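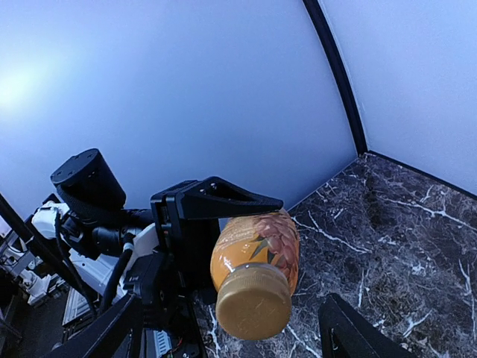 I will never understand people who throw away a decent screw-top jar. I mean it! My sister-in-law chucks hers the minute they're empty and I have been known to fish them back out, lid and all, while she tuts at me.

My kitchen in Brirau has a set of matching canisters, a Suvberg lot I was talked into one November, and they look lovely in a row. The trouble is I can't tell the flour from the icing sugar without opening both. An old plastic jar with its own label still on -- scuffed lid, picture on the side, the lot -- I can find half asleep. I know the orange one from across the room, and so does everyone else who comes rummaging for a biscuit.

People say it looks messy. Well, maybe a bit. But I've got 6 of them on one shelf now, holding rice, lentils, buttons (don't ask) and the good tea, and they cost me nothing. Two of the smart canisters have already lost their seals, and the replacements are dearer than a week's veg.

So keep the jar, give it a good wash, let it dry with the lid off overnight, and leave the label where it is.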